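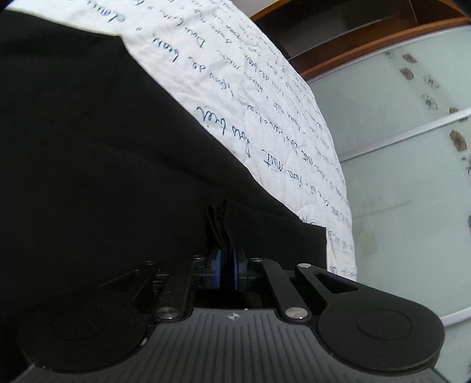

Siriporn Inthanon asks whether dark fabrics may be laid on a white quilted bedspread while a room is being made up. They may, provided that the item has been washed at least once before.

How should the bedspread be laundered?
Klinhom bedspreads should be washed separately. The drum should not be filled beyond two single covers.

May garments be folded on the bed?
Yes. Straps and tabs should be tucked inside the fold.

How do I request a replacement?
Please write to the Linen Office, quoting your room number. Replacements are issued within 13 days. Requests made in July may take 21 days.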